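Room and Wardrobe Attendants (five positions)

Carum Serviced Apartments, Heltley
Part-time and full-time considered
Applications close October 6, 2018
Start date: January, or sooner if you can stand it

Carum lets furnished apartments to people who are in Heltley for longer than they meant to be. Engineers on contract, visiting nurses, families between houses, the occasional divorce. They stay for weeks or months, and at some point nearly all of them discover that they do not like making beds and that they have never really known how to fold a shirt. We do both of these things for them. We are looking for five people to join the team that does it.

If you have worked in a hotel, some of what follows will be familiar and some will annoy you. In a hotel you strip the room, everything in it belongs to the hotel, and the guest's own things are something to be worked around. Our guests live with us. Their clothes are on the bed, over the chair and under the chair. The wardrobe side of the job means you will be handling somebody's own shirts, and they will be able to tell if you did it badly.

What the work is

You will look after a group of apartments in one building. Each one gets a tidy visit and a linen change on a schedule that Reshma Steyn, our housekeeping manager, draws up and then defends against all comers. A tidy visit covers the bedroom, the closet and any clean laundry that has come back from the wash. Kitchens and bathrooms belong to a different team with stronger feelings about grout.

The bedroom comes first. We start with the bed because the bed is also your folding table, and nothing good has ever been folded on top of a comforter. Pull the bedding back to the fitted sheet, smooth the sheet with your forearm, and check down the headboard side for socks, phone chargers and paperbacks. The headboards in most of our apartments are upholstered in gray fabric, which looks very smart and holds lint like a grudge. You will be issued a lint brush. You will lose it. Reshma has more.

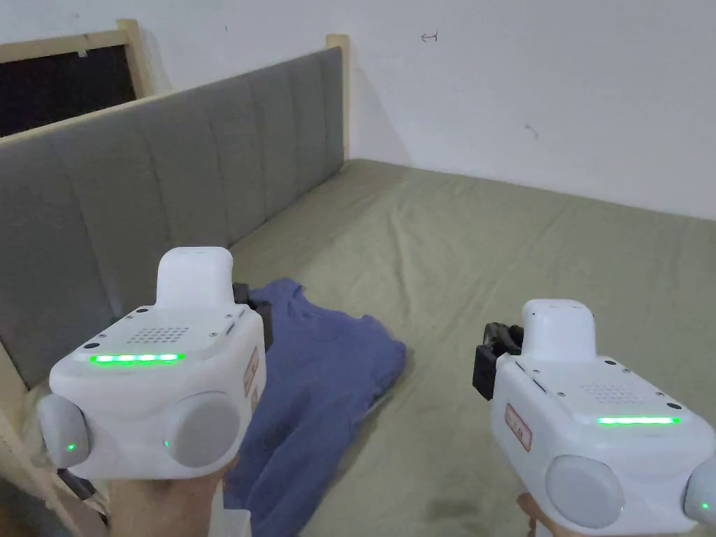
Sheets come in several colors, and there is a system, although it was designed by three different people who were not speaking at the time. For now, learn one rule: a bed is never made up in two colors unless the guest has asked for it in writing. Guests do ask for it in writing. Keep the note.

After the bed is smooth, the laundry bag is emptied onto it and sorted. Shirts first, then pants, then everything knitted, then the small stuff, which you will want to do first and must not. Small stuff is where the time goes. We have watched grown adults spend most of a visit pairing black socks while a heap of dress shirts sat there setting into its creases like plaster.

About the shirts

The team folded 4,000 shirts last year, a figure we have only because Éabha Tierney in the office kept a tally and would not be talked out of it. Shirts are the part of the job that guests notice, and the part that new hires underestimate, so we are going to be long-winded here.

A shirt arrives in a lump. Find the collar. People go for the sleeves because sleeves are easy to find, and then they are holding a sleeve and know nothing more than they did before. Find the collar, open it out, and let the body drop away from it down the bed. Work a sleeve free on one side, then the other. Pull the bottom hem toward you until the wrinkles in the body lie down or at least look sorry. Then turn it over and begin.

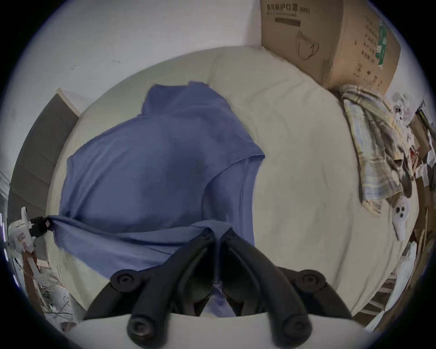
Blue shirt, cream sheet. Start at the collar.

House fold is as follows. Shirt face down, buttons done up at the top, the middle and one more of your choosing. One side in toward the center, sleeve laid straight down the back. Same again on the other side. Tail up a hand's width, then fold the whole thing in half so that the bottom edge tucks under the collar. Turn it face up. If it looks like something you would pay for in a store, put it on the stack. If it looks like a burrito, shake it out and go again. There is no penalty for going again. There is a penalty for hiding the burrito in the middle of the stack, and Thu Doãn, who trains everyone, goes straight to the middle of the stack.

We do not iron. We used to, and we may again, and if you see an ironing board in a closet please leave it where it is.

Your day

Shifts are five hours (part-time) or eight hours (full-time). Both include a paid break. Full-time staff get the break in the middle and part-timers get it when they can agree on it with whoever has the cart. Two attendants work each floor. You will have your own apartments, but king-size sheets are a two-person item and we would like everyone's shoulders to last.

You will carry linen up and laundry down. There is an elevator. It is a slow elevator, and guests will talk to you in it. Some have been in the same apartment since spring and have run out of people to tell things to. Be kind, and get off at your floor.

What we are looking for

Someone who can keep a tidy pace without being chased. Someone who notices that the pillowcases open on the wrong side. Someone who can handle another person's things without having opinions about them out loud.

You do not need experience. Thu would rather teach a beginner than un-teach somebody who learned on a hospital ward, although she has done both and Bohumila Sýkora, who came from a ward and is now our fastest hand with a fitted sheet, would like that on the record.

You do need to be able to:

Stand, bend and reach for most of a shift
Lift a full linen bag (they are heavier than they look, and they look heavy)
Read a room card in English and write a short legible note on it
Keep a key safe
Pass a background check, which we pay for

It helps if you can sew a button on. We will not ask you to do it often. It will be at the worst possible moment.

Things people ask us at the interview

Do I have to fold underwear? Yes. Once in half, into the drawer, and we never speak of it.

What if I damage something? Tell Reshma the same day. We replace it or pay for it, and it does not come out of your wages. What gets people into trouble is the scorched collar that turns up a month later at the back of a closet with a sweater on top of it.

Can I listen to music? One ear only. You need the other one for the door.

Is there a uniform? A tunic and an apron with pockets. The tunic is fine. The pockets are excellent. You supply your own pants and closed shoes with a grip.

What if the guest is in? Knock, say who you are, ask if now is good. If it isn't, mark the card and come back later. Some guests like to stay and chat while you work, and a few like to stay and give directions. You may nod at directions. You still do the house fold.

Do you have a way of folding fitted sheets? We have four, and we don't discuss it before noon.

Pay and so on

Hourly, paid every two weeks, with a higher rate once you have been signed off on both beds and wardrobe. The current rates are on the sheet the office sends out with the application form. Paid vacation from the first month. Paid training. A bus pass, or a parking space behind the Phan building if you arrive early enough to get it, which you won't. Leftover linen is sold to staff twice a year for very little money, and this is how everyone here has come to own the same sheets.

Training lasts two weeks. The first is beds and the second is shirts. At the end Thu hands you a bag of laundry she has prepared herself, and it is not a kind bag. Past contents have included a duvet cover with a sock in each corner, and a linen blazer. You do your best with it, she tells you what she thinks, and you are put on the schedule.

How to apply

Call in at the office on the ground floor, or ask for a form by phone and we will mail it. Fill in the front. The back asks you to describe a job you did carefully that went unnoticed at the time. A few lines is plenty. We read these and we have had some very good ones about gutters.

Put down the hours you want and the hours you could live with. If you are applying along with a friend or relative, say so on both forms, and tell us whether you want to be on the same floor or would prefer to be kept apart.

Seon-mi Wi handles all applications and will answer questions about shifts, training and the bus pass. She will not tell you what is in the bag.

Interviews are short and held in an apartment. There will be a bed to make. Wear something you can bend in.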